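机器什么时候能收拾饭桌

洗碗机卖了几十年，真正麻烦的那一段还是要人来做：把碗从桌上端走，把剩菜刮掉，把没用完的调料放回柜子，再把碗一只一只插进架子里。扫地机器人也是这样，开机之前，地上的拖鞋和数据线得有人先捡起来。家里的自动化走到今天，机器干的多半是封闭在一个箱子里的活，箱子外面的仍归人。

过去几年，不少公司说要把这一段也接过去。本刊从6月起陆续走访了几家做机械臂和做整机的企业，也看了两处在生产线上试用的工位，想弄清一个简单的问题：拿起一件东西，放到另一件东西里，这样的活机器到底会不会做。

答案要分地方说。在车间里，会。在厨房里，有时候会。

先说车间

Rudongate的装配厂做小家电外壳，厂里有一个给纸箱配件的工位。一条传送带送来说明书、电源线和塑料托盘，机械臂按顺序放进箱子。这个工位原来安排两个人倒班，现在由机械臂做，人只负责补料和处理报警。厂方给我们看了一个班次的记录，一共配了632箱，停机两次，一次是电源线的扎带松了，一次是托盘粘在一起。

厂里的工程师对这个成绩不觉得稀奇。配件的种类是固定的，来料的方向是固定的，灯光也是固定的，连托盘的颜色都是为了让相机看得清楚才换的。换句话说，工位是照着机器的毛病搭起来的。真正花时间的是换型号。每换一款产品，要重新教一遍位置，调夹爪的力，再空跑半天。型号换得勤的月份，算下来省不了多少工。

同一家厂的另一个试验就没有这么顺。他们想让机械臂从周转筐里挑出混放的旋钮和把手，筐里的东西互相压着，朝向也乱。试了一个多月，抓取的成功率停在90%上下不动了。听上去不低，但是流水线上每十次错一次，后面的人就得一直盯着，等于没有省人。这个工位后来改回了手工，机械臂挪去贴标签。

负责工艺的人说，贴标签它很合适，标签不会自己翻身。

再说厨房

家务难在没有人愿意为了机器去改自己的厨房。碗是不同年份买的，杯子有带把的有不带把的，锅的手柄有长有短，台面上随时可能多出一把钥匙或者半个橘子。同一瓶番茄酱，今天是满的，下星期只剩一个底，重量差了好几倍，瓶身捏上去也软得多。人伸手的时候不会去想这些，机器的每一步都要有依据。

Skandis的做法是缩小范围。他们只做台面上的事，不开柜门，不碰水，不碰明火，也不碰刀。样机装在一张固定的桌子旁边，任务是把散放的东西归到指定的容器里。研发人员的说法是，先让它在一张桌子上像个样子，再谈一间屋子。

Muvesance走的是另一条路，他们做带轮子的整机，可以从餐桌走到水槽。我们去看的那天，它把六只塑料杯送进了水槽，用了将近二十分钟，中间有一次停在椅子旁边，等工作人员把椅子挪开。公司不回避速度问题，认为家里没有节拍要求，主人上班去了，它慢慢收就行。这个道理说得通，前提是它不打碎东西，也不用人守着。目前这两条都还做不到，样机运行的时候，旁边总要有人能够得着急停按钮。

夹爪是一个老问题。两指的夹爪便宜、结实，控制起来也简单，大多数样机用的都是它。拿杯子、瓶子、水果，两指够用。拿平放的盘子就不行了，手指伸不到盘子底下，只能夹住盘边往上提，盘子一重就往下滑。人会先把盘子推到桌沿，让它悬出一截再捏起来。有两家公司在教机器学这个动作，我们看了几次，有成有败。

抹布更难。布没有固定的形状，拎起一角之后，剩下的部分怎么垂，事先算不准。擦桌子这件事里，来回擦倒是容易的，难在擦完以后把布叠起来，或者发现有一块没有擦到。

眼睛也要分两处说。装在桌子上方或旁边的相机看得全，但是手臂一伸过去就会挡住要抓的东西。于是很多样机在手腕上再装一个小相机，离物体近，看得见手指和瓶身之间还有多少空隙。腕部相机的缺点是一动就容易糊，透明的、反光的、带孔的器皿在两种相机里都容易看错边缘。玻璃杯至今仍是让各家头疼的东西，演示的时候桌上多半看不到它。

会做一次和会一直做

看演示的人容易高估机器。一段两分钟的录像里，机械臂稳稳当当地把瓶子放进盆里，看完会觉得事情已经办成了。我们在采访中养成了一个习惯，看完一次以后请对方把东西挪一挪，再做一次。有的公司很痛快，有的要先去和同事商量。

Malhotra是一家做测试服务的公司，他们给客户跑的项目就是重复。同一个动作连做100次，每次把物体的位置和朝向换一换，记下哪一次没有抓到，哪一次抓到了又掉下来，哪一次碰倒了旁边的东西。最后一类在客户自己的统计里经常不算失败，瓶子确实放进去了，只是碗也翻了。测试员认为在家里这必须算，家里的碗可能盛着汤。

他们还提到一个不太显眼的差别。人收拾桌子有先后，先拿挡路的，再拿后面的，手里拿着一样时眼睛已经在看下一样。现在的样机多数是一件一件来，抓一件，放一件，手臂退回原位，重新看一遍桌子，再想下一件。时间主要花在退回和重看上。有人在做连续动作的规划，进展是有的，离能卖还早。

价钱

一条能用的协作机械臂，加上夹爪、相机和控制箱，价格仍然够一个家庭请好几年的钟点工。几家公司都说量大了会降，但是谁也没有给出时间。比较现实的去处可能是食堂和中央厨房，餐具统一，台面统一，每天重复的次数多，坏了也有人修。Skandis已经在和一家团餐企业谈回收台的项目，要做的是从托盘上把碗筷和剩余的包装分开。即使这样，他们也要求对方把碗换成同一种。

至于家里，我们问过的工程师没有一个愿意说年份。问到他们自己会不会买，多数人的回答是先看看能不能叠衣服。

下面几幅照片拍的是桌面归置。
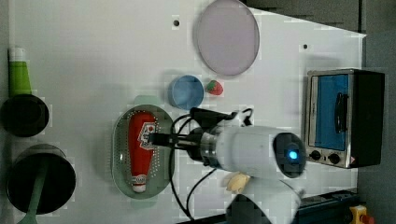
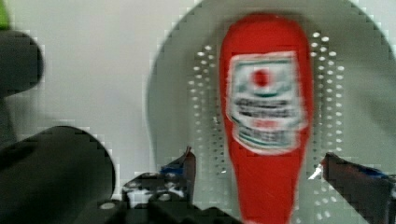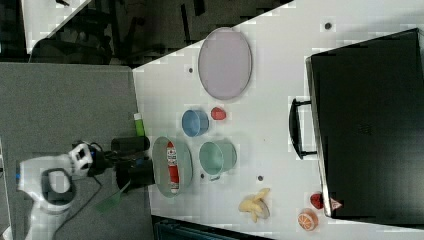
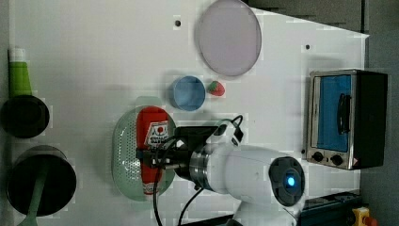 总第90期　第2版

这类桌面上的活，眼下最接近能用。物体不大，都在手臂够得着的地方，放错了可以再放一次。要把它变成一项家务，还差开柜门、分干湿、认出哪些该扔，以及在旁边有孩子跑过的时候知道停下来。最后一项各家都在做，办法也差不多，碰到阻力就停。停得下来是一回事，停下之后怎么接着干是另一回事，多数样机要人按一下复位，从头再看一遍桌子。

Muvesance计划明年把样机放进几户员工家里试用，只收杯子和塑料碗，晚上不开。届时本刊会再去看一次。

2018年11月3日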